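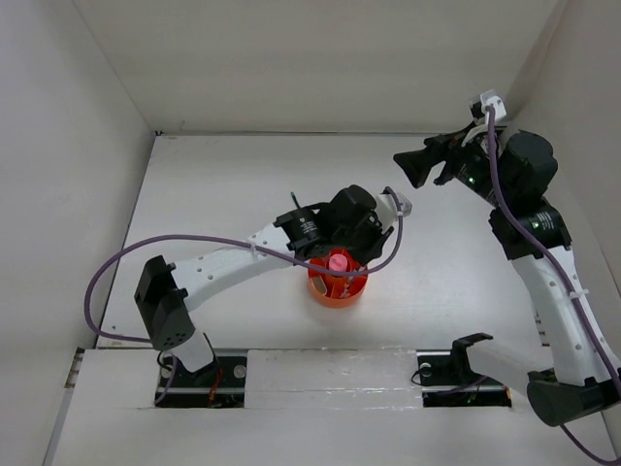
The round orange container, with what looks like a pink cap inside.

Bench caddies at Prillville: what goes in, what stays out

The teaching lab at Prillville has moved to divided caddies for its small items. There are four of them, round and orange, and they replace the open trays that used to sit beside the sinks. The trays held everything from tube caps to bus tickets and were hard to wipe down. If you have booked a bench since the start of March, you will have found a caddy on it already.

The change came out of the stores review. Replacement consumables cost the lab $1,954 last year, and a good part of that went on items we already had. Tubes went into drawers, bottles were separated from their caps, and syringes were reordered while a full packet sat behind the glove boxes. Archie Baird went through the drawers on the Tikkanen side of the building over two afternoons and brought back enough stock to put off the autumn order.

A caddy is for the small things you are using on the day. It is divided into wedges around a central compartment, and most of what we use will lie down in one wedge. Small screw-cap bottles fit comfortably on their side. Syringes go in at an angle. The longer snap-cap tubes are the awkward ones and will poke out over the rim, so keep that side turned away from the edge of the bench where sleeves can catch it.

Please put tubes in with the caps closed. Small cards and labels should lie flat on the floor of a compartment, where they can be read without tipping the rest out. They tend to get lost if they are stood up against the wall.

The middle compartment is kept for loose caps and plugs. The pink cap is wider than it looks in the drawer and will rest on top of the centre ring and overhang it a little, which is fine. If it is in the way of the compartment next to it, push it across. Please don't press it down hard.

Sharps do not go in a caddy at any time, capped or uncapped. The yellow bins are where they have always been, under the window and beside the door. Anything that has held a sample goes in the used rack and not back in with clean items. 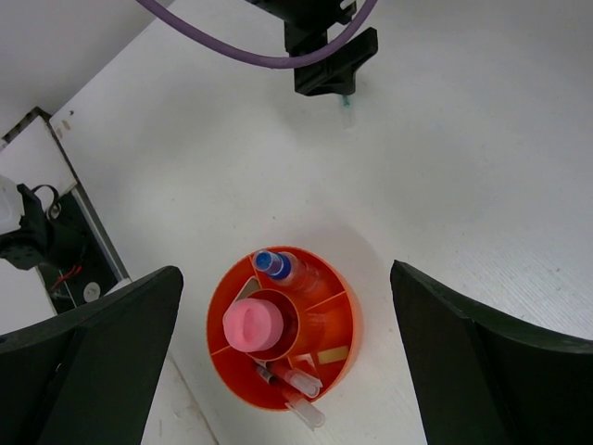 Returning a caddy

Caddies live on the shelf to the left of the balance. At the end of a session, take yours back to the shelf with its contents still sorted. You don't need to empty it if everything in it is clean and capped. Wipe the outside wall and the rim with a damp cloth. Solvent wipes dull the surface and we would like to get a few years out of these.

If something in the caddy is unlabelled, leave it in and put a note on the clipboard. Stores will sort it out on Friday morning. Please don't move unlabelled tubes from one caddy to another, as Archie then has no way of telling which bench they came from.

Refills are in the Flornen cabinet, lower shelf. Bottles are at the front, snap-cap tubes behind them, and syringes in the drawer underneath. Take what you need for the session. When a packet is down to the last handful, tear off the end flap and leave it in the order box by the kettle. The old order book is closed and nothing written in it will be ordered.

A few people have asked for a deeper caddy that would take the tubes upright. Trandance has one in its catalogue, and the lab may try it after the winter break. It takes up more bench and would not fit the present shelf, so the shelf would have to be moved as well.

Pens are a separate matter. Red and green are the ones we run short of, and they turn up all over the benches.

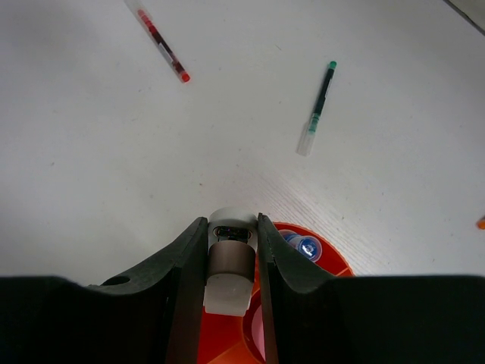

Lorna Swanson
Stores Coordinator, Prillville

I have put a box of pens in the top drawer by the door, with red and green in the front section and black at the back. Red is for corrections on the record sheets and green is for the second reader. Please keep to that, even if the only pen within reach is the wrong colour. I have had sheets back this month that could not be signed off because both readers had used red.

We buy the clear-barrelled kind so that you can see how much ink is left. When the refill is nearly down, put the pen in the jar beside the drawer and I will replace it. Caps go on before pens are put down. I know this sounds fussy, but a red pen left open on a white bench leaves a mark that takes a lot of scrubbing, and we have two of those marks near the centrifuge now.

Pens can sit in a caddy while you work if there is a free compartment. Take them out before the caddy goes back to the shelf, or they will tip it when the other compartments are empty.

If your bench is missing a caddy, check the wash-up area first and then see me. My desk is in the Tikkanen corridor, second door along, and I am usually there until 3:30 pm. Archie has the spare key to the Flornen cabinet when I am out.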